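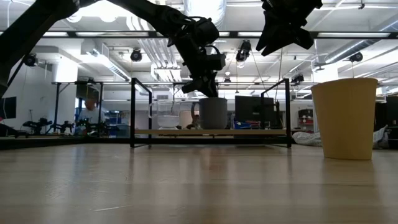

Vangelis Lambrakis, lead author, Brindness

4.2 Unplanned stops during mug retrieval

Figure 3. Two-arm cell with rack. The left gripper hangs over the grey mug on the shelf; a glass pitcher stands to the left of it and a yellow paper cup on the table to the right.

The supplier, Endska, puts the stops down to "user layout". We are not convinced. Over 142 attempts the left arm halted 18 times on the way down to the mug, each time with a collision warning and each time with no contact that we could find in the force log. Moving the pitcher further along the shelf made no clear difference. Glass is a fair suspect, as depth readings through it are poor, but four of the halts came with the pitcher taken out altogether.

More worrying are the 2 cases in which no warning came and the gripper struck the shelf board. Pylypenko's safety layer was running in both and recorded nothing. A system that stops for empty air and carries on into a shelf should not be described as cautious, whatever the data sheet says.

We repeated the May runs with the Etotard planner and the same speed limits. The false halts fell, but the sample is small and we would not lean on it. The cause of the two strikes remains open, and until it is found we keep people out of reach of both arms while the motors are live.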